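Taking Apart a Desktop, One Drive at a Time: An Interview with Marisol Rivadeneyra

The Stunilley disassembly project started in September as an elective in the second year of the automation program. The task is to remove the hard drive from a used office desktop with a robot arm and set it down in a known position. Marisol Rivadeneyra leads the student group. We spoke with her in the lab at Altby while the others were working on a tower.

Asked why the group chose computers over the block-stacking task that earlier classes had used, Rivadeneyra answers with the parts list. "A block has one material and six faces. A desktop has sheet steel, plastic latches, a soft cable bundle and a board you must not touch. The latches are meant to be operated by a thumb. Almost every difficulty we have starts there."

The group settled on a single case layout after two weeks of trying several. The drive is carried in a plastic caddy that snaps into a metal cage. To release it, both sides of the caddy have to flex inward before it will slide. The first gripper fingers were too wide to get at the caddy without hitting the cage. The current ones are narrow, and the students drew them with holes along their length to save weight.

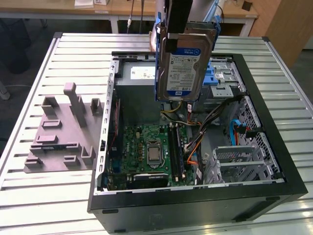
"Removal is two motions and people tend to program it as one," she says. "You squeeze, then you wait, then you pull along the rails. If you pull while the caddy is still flexing it tilts and jams. We put a pause of 50 milliseconds between them and the jams became rare. Before that we were changing the pull force every day and learning nothing."

The control program, which the group calls Grorside, was written by the students over one semester. It holds a sequence of named poses with a force limit attached to each. Rivadeneyra describes it as plain. There is no planner, and the poses are taught by hand. When a limit is exceeded the arm stops and backs off along the path it came in on.

She is particular about that last point. "The early version backed off straight up. That is fine on an open table. Inside a chassis, straight up may be where the drive bracket is. Adeyemi rewrote it to retrace, and we have kept it that way."

Force limits were set by trial. The group began at 40 newtons for the squeeze, found that one caddy rail cracked, and lowered the value. Contact with the power supply is allowed at low speed. Contact with the board stops the run. 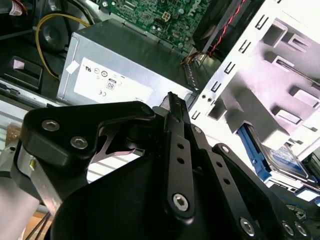 The gripper inside the chassis, with its finger tip in the gap between the power supply and the drive cage.

Of the 114 runs logged so far, she says, most failures had the same cause: a cable lying across the cage. The SATA and power leads are light, and they do not return to the same place after a case has been opened. A camera close to the gripper helps the operator notice them. Grorside does not use the picture for anything yet.

"Cables are the open problem," she says. "We can teach a pose for a drive. We can't teach a pose for a cable, as it has a different shape every time. At the moment a person tidies them before the run, and we write that down in the log as a manual step. I would like the log to be accurate even when it doesn't flatter us."

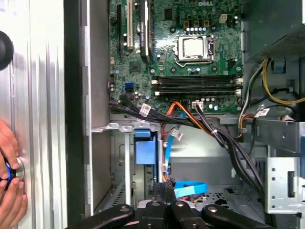 How the work is divided between arm and people came up several times. The class rule is that any step may be done by hand provided it is recorded, and that a step may be moved to the robot only after the group has written out what can go wrong with it. Opening the case is still on the manual list. So is unplugging the drive. Rivadeneyra expects the connector to be attempted next, with a separate finger shape.

The budget for the year is 2,000 dollars, and most of it has gone to fingers, fixture plates and replacement fasteners. The fixture plate has been printed in four versions. The latest has posts and slots for holding parts.

We asked what she would tell a group starting the same project. "Pick one case and stay with it until spring. Measure the latch before you draw the finger. And label your poses with words. We had a pose called P17 and two people had different ideas of where it was."

The group will show the drive removal at the end of the semester. The connector work carries over to the next class, along with the log.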